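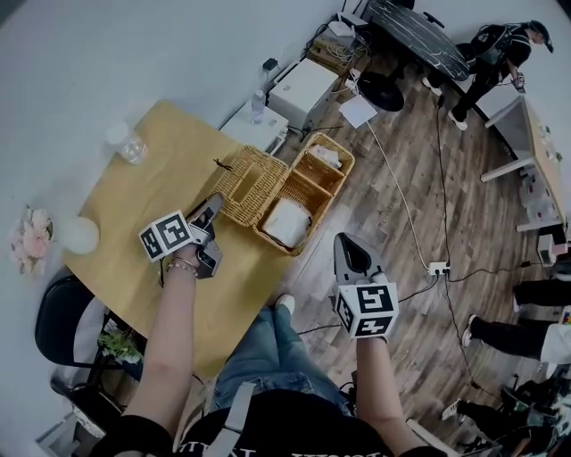 Retail buyers had been asking for a single moisture figure they could check at the dock, according to Rizwan Saha, and the old grading sheet gave them three figures that did not agree with one another.

The revised sheet takes effect in March at the Praltham warehouse. It applies to all willow, rattan and seagrass storage goods handled by Pristgate, including lidded hampers, open shelf baskets and lined trays. Goods already in stock will be sold under the old grades until they run out.

Under the new sheet, each lot is assigned to one of 4 grades. The grade is set by moisture content at receipt, by the condition of the rim and by the number of broken stakes per piece. Color is no longer part of the grade. Lots that differ in color from the reference sample will carry a note on the packing list, and the price will be the same.

Moisture is measured with a pin meter at 3 points: the base, the side wall halfway up, and the rim. The highest reading is the one recorded. Lots reading above 19 percent at any point are held in the drying room and measured again before release. Lots that fail a second time are returned to the supplier at the supplier's cost.

Van Wijk, which supplies most of the willow line, has agreed to print the lot number on the base tag as well as the outer carton. Cartons are often broken down before goods reach the shelf, and stores have had trouble matching a returned basket to its lot. Drultano will make the same change on seagrass goods once its present supply of tags is used up.

"Most of the claims we handle are mold claims, and most of those come from goods packed too soon after weaving," Saha said. "The drying room was already there. What we lacked was a written point at which a lot has to go into it."

Stores do not need to change how they order. Item numbers, carton sizes and minimum orders are unchanged. The grade will appear after the item number on invoices and packing lists as a single digit. Customers who use their own receiving software may need to widen that field by 2 characters to allow for the space and the digit.

Claims for mold, split rims or broken stakes should be sent with the lot number and the store's own moisture reading, if one was taken. Readings from pinless meters will be accepted for claims but will not be used to change a grade. Pieces should be kept until the claim is closed.

Copies of the grading sheet and the sampling procedure are available from the Praltham office on request. Suppliers will receive theirs with the next purchase order.

Media contact: Pristgate, Praltham office, trade desk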